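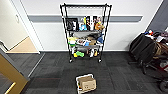

PRESS RELEASE
FOR IMMEDIATE RELEASE
22/02/2019

Magagula Interfaith Center opens spring program on the world's religions, registration now open

Eight evenings, 8 faith traditions, one ticket. The Magagula Interfaith Center will run its spring learning program starting in April, with talks, shared meals and visits to houses of worship across the city. Registration opened this morning and the first evening is filling up fast.

The program is called Durel. Same name as last year's pilot, which had 635 people through the door over the whole run. This year the center has room for 695 and expects to need all of it.

Each evening covers one tradition. Order is as follows, subject to change: Hinduism, Buddhism, Judaism, Christianity, Islam, Sikhism, Jainism, the Baha'i Faith. Speakers come from local congregations and temples, plus two from college religion departments. Talks run under an hour. Then questions, then food.

No background needed. No one will be asked what they believe or to take part in any prayer or ritual. Visitors may sit in on short devotional parts where the host community has offered this, or wait in the lobby, either is fine.

What's new for this year

Site visits. Last year people kept asking for them on the comment cards. Three are confirmed so far: a Hindu temple, a synagogue and a gurdwara. A mosque visit is being worked out and will be announced on the center's web page once the day is set. Shoes come off at the temple and the gurdwara. Head coverings at the gurdwara are required for everybody and will be lent at the door.

A reading list. Short one. Translated selections from the Bhagavad Gita, the Dhammapada, the Hebrew Bible, the New Testament, the Quran and the Guru Granth Sahib, with a page of notes for each. Printed packets at the front desk, or by email to registered guests. Please don't leave packets on the floor, several of these texts are treated with great care by the people who hold them sacred and our speakers have asked for this.

Childrens' hour. Ages 6 to 11, runs at the same time as the main talk. Stories, songs, drawing. Limited spots so sign up early.

Tickets

$10 for the full program, meals included. Same price whether you come to one evening or all of them. Students free with a school ID. Anyone who can't manage the fee should say so at the desk or by email and it will be waived, no forms.

Meals are vegetarian at every session. Kosher and halal plates on request, need notice by noon the day before. Jain-friendly plates (no onion, garlic or root vegetables) also on request, same deadline.

Support

The program is funded by ticket sales and by gifts from Coresex, a regional printing firm, which is producing the reading packets at no charge, and Trusero, a catering company that supplied the meals for the pilot and is doing so again. Neither firm has any say over speakers or content.

The Magagula Interfaith Center said in a statement: "People live on the same street for years and have no idea what their neighbor's holiday is about. They are often shy to ask. We'd like to make the asking easy. Last year's evenings went long nearly every time because guests wouldn't stop talking to each other over the food, and we are planning on later closing times to suit."

Access and parking

Step-free entrance on the side street. Hearing loop in the main hall. Sign language interpreting on request with a week's notice. Parking lot is small, street parking after 6 pm is free. The bus stops right out front.

Doors open 30 minutes before each talk. Late arrivals use the rear doors please.

To register

Sign up at the front desk during opening hours or thru the program page on the center's website. Confirmations go out by email within two working days. If you haven't recieved one by then, call the desk.

About the Magagula Interfaith Center

The center is a nonprofit meeting place for people of all religions and of none. It is not affiliated with any single congregation. It hosts study groups, holiday open houses, and a weekly quiet hour open to the public.

Media contact: Press desk, Magagula Interfaith Center. Reporters are welcome at any talk, but please ask ahead before recording or taking photographs at site visits, as rules differ from one host to the next. Interviews with speakers can be set up through the desk.

###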